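Home | Tickets | Knowledge Base | Contact

Label printer skips every third label after roll change
Posted in October by Perihan Güneş, Landico support desk

Packing table 2, pale top, pink block at the far end.

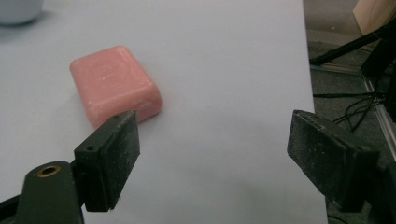
Problem as reported

The Clonari printer at the Premby site prints two labels, feeds a blank, then carries on. It started after the morning shift loaded a new roll. The old rolls came from Dizon. The new ones are from a different supplier and have a slightly wider gap between labels.

What was tried

9:40 — Power cycled the printer. No change.
9:55 — Cleaned the print head and the gap sensor with an alcohol wipe. Ran 28 labels. Still skipping.
10:15 — Swapped the USB cable and sent the job from a second PC. Same result, so the PC and the driver are probably fine.
10:30 — Checked the media setting. It was on "continuous" and should be "gap." Changed it and saved. Skips were less frequent but did not stop.
10:50 — Ran sensor calibration with the new roll loaded. The first attempt failed because the lid was not fully latched. The second attempt passed.

Result

Printed a batch of 200 with no blanks. The site ran another 200 after lunch and reported the same.

Notes

Calibration has to be repeated whenever the label stock changes — the printer keeps the old gap value after a power cycle. I have asked Premby to keep 3 of the old rolls in case we need to compare.

Status: waiting on customer to confirm, then close.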